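How Zoo Animals Get Their Meals
A Young Visitors page from Celtden Wildlife Park
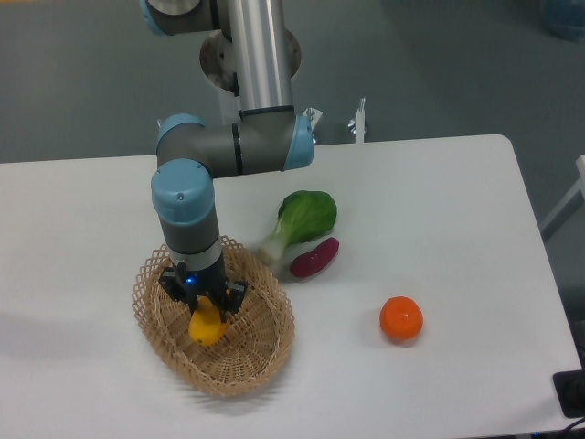
Every animal at Celtden eats a diet planned by the park's nutrition staff. A diet is the full list of what an animal eats and how much of it. The park cares for 539 animals, and their diets can be very different, even when two animals live side by side.

Who decides what an animal eats?

Miroslava Hordiienko is the head of animal nutrition. She works with the keepers and the veterinarian to write a diet sheet for each animal. The sheet lists foods by weight. Keepers use a kitchen scale, as a small change in food can matter a great deal to a small animal.

An animal's age is important. Noh, our young river otter, is still growing and is fed more often than the adult otters. Older animals may need softer food that is easier to chew.

What is on the menu?

Animals that eat only plants are called herbivores. Our deer eat hay, leafy branches and dry pellets that contain vitamins. Animals that eat meat are called carnivores. The otters and the bobcat belong to this group. Black bears eat both plants and meat, so they are called omnivores. Last February the park kitchen prepared 1,317 pounds of produce.

Fruit sold in stores is often sweeter than the fruit animals find in the wild. For this reason, most of our animals receive more vegetables than fruit.

Why is food sometimes hidden?

In the wild, animals spend much of the day looking for food. Keepers hide meals in logs, under leaves or inside puzzle feeders so that the animals can search for them. This is called enrichment. Zoneo, the older of our two bears, will turn over every log in the Stindness Woods habitat to find a few peanuts.

May I feed the animals?

Visitors may not feed the animals. Bread, chips and candy can make them ill. If you see food on the ground inside a habitat, please tell a member of staff.

Words to know

Forage: to search for food.
Browse: leaves, twigs and branches eaten by animals.
Nutrition: the study of how food helps living things grow and stay healthy.

Kitchen tours are open to children aged 6 and older with an adult. Please ask at the front desk.

Page updated 5/1/26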